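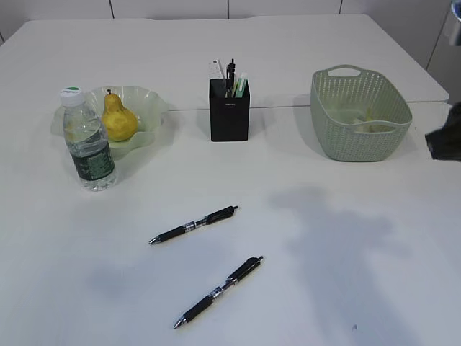
Doritum obtains builder's licence for Nultham, form 7 and all

Doritum has been granted an open-class building licence for the Nultham district, ending an application that ran to 465 pages, including one page certifying the number of pages.

The licence lets the company supervise structural work on buildings of any height. The tallest building in Nultham is the grain store.

Applicants must show seven years of continuous practice. Doritum supplied 1254 site records, then supplied them again in the preferred colour of folder. Its Hunerham office, which holds the older files, has asked for its shelves back.

First to proceed under the licence will be Tamihana, a 3196 square metre health centre. Site work is due to start in April, subject to a permit for the fence.

Copies of the licence are available from the Hunerham office on written application.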